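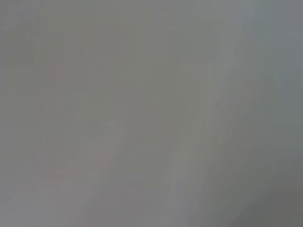
# Move-out cleaning: company says the oven and the windows were never included. Do I have to pay extra?

Posted October 18, 2021 in Cleaning and Household Help

Hello to all. English is my second language, so please excuse me if some expression is not correct.

I am moving out of a rented apartment with two bedrooms and one bathroom. My lease says the apartment must be returned "professionally cleaned, with receipt." I booked a company with the name Draltetti by telephone. The lady told me the price for a move-out cleaning of this size and I agreed. She sent me a text message with the date, the address and the words "full move out clean, 2 bed 1 bath." There was no list of tasks.

Two cleaners came and worked for 4 hours. They were polite and the floors and the bathroom are very good. But when I walked through the rooms afterwards, I saw that:

- the inside of the oven was not touched
- the inside of the windows was not washed, only the window sills
- the kitchen cabinets were wiped outside but not inside

I called the office the same evening. They say that the oven, the windows and the cabinets inside are "add-ons" and that this is written on their website. It is true, I found it later, in a section at the bottom of the prices page. They offer to come back and do the three things for 100 dollars more. I must return the keys in nine days.

My questions:

1. Is it normal that a "full" move-out cleaning does not include the oven? In my country it would be the first thing they do.
2. Should I pay the extra, or clean these things by myself and only use the receipt I already have?
3. Can the landlord refuse the receipt if I did a part of it with my own hands?

I do not want to write a bad review if the mistake is mine. Thank you for reading.

---

## Answer 1

*34 people found this helpful*

I worked for six years in move-out cleaning, first with a small company and then on my own, so I will try to go through your questions in order.

**Is it normal?** Sadly yes. There is no fixed meaning for "full" or "deep" or "move-out." Each company decides what goes in the base price. Where I worked, the oven and the cabinets inside were included and the windows were extra. Kereama, where a friend of mine cleaned, had everything inside the walls included but charged by the hour, so the customer could not know the final price before. I have also seen companies where the refrigerator is extra but the oven is not.

However, I think you have a fair point for a discount. They wrote "full move out clean" to you in a text message, and they did not send a list or a link. For a person who books by phone, the page at the bottom of the website does not help much. I would write to them (write, do not call) something like this:

> Hello, I booked a full move-out clean by phone. Your confirmation did not mention that the oven, the inside of cabinets and the inside of windows were excluded. I was happy with the work in the other rooms. Would you be willing to complete these three items at a reduced price, or to do the oven without charge?

Stay friendly. A company in this business lives from recommendations, and many offices will meet you in the middle. When I had such a message I usually gave the oven for free and charged for the rest.

**Pay or do it by yourself?** The cabinets are easy. Warm water, a little dish soap, a cloth, then a dry cloth. One hour, maybe less. Windows from inside are also fine if you have a squeegee and no very high glass. The oven is the one I would pay for if it has old burned grease, or if it is the kind where the door glass must be taken apart. If it is only a little dirty, spread a paste of baking soda and water in the evening, leave it overnight, and wipe it out in the morning. Keep it off the heating elements, and do not use it at all if your oven says self-cleaning, look first in the manual. The racks can soak in the bathtub on an old towel, otherwise they scratch the tub.

**The receipt.** Read the sentence in your lease again. If it asks only for a receipt from a professional cleaner, you have one. I am not a lawyer and the rules are different from state to state, so ask your local tenant office if the amount of the deposit is big. In my experience the landlord opens the oven, looks behind the toilet, runs a finger on top of the kitchen cabinets, and after that he does not ask who did it.

One more thing — ask Draltetti for an itemized receipt, not only the card payment slip. It should have your address, the date of the work and the name of the service. I saw customers lose part of the deposit because the paper said only "services."

---

## Answer 2

*4 people found this helpful*

Just do it yourself. 100 bucks for an oven and some cabinets is crazy. I got a can of oven cleaner at Sodlow for a few dollars and it was done in one evening. Open the windows because it smells.

---

## Answer 3

I am a landlord of two small units, so this is from the other side.

I accept a cleaning receipt together with some self-done work, no problem. What I cannot accept is a receipt for an apartment where the oven is black. The receipt does not clean the oven. I had this discussion with a tenant last May who used Bondano and was very sure that the paper was enough, and in the end I charged 57 dollars from the deposit for the oven, with the invoice attached.

My advice is to ask your landlord for a short walk-through before the last day. Some must offer it by law, many will do it if you ask. Then you hear what is missing while you still have the keys. Take also photos with the lights on: oven inside, refrigerator inside, under the sinks, each window.

If the company comes back, be there when they finish and look at it together before they leave.

---

### Comment from the person who asked

Thank you for the answers. I sent the message from Answer 1 with small changes. They replied this morning that they will do the oven without charge if I take the windows at the normal add-on price. I said yes, and the cabinets I will clean by myself. The itemized receipt I also asked for, they say it comes by email after the second visit.

The manual of the oven I could not find, but the model number is inside the door and I will look for it online. I did not know about the walk-through — I wrote to the landlord and wait for his answer.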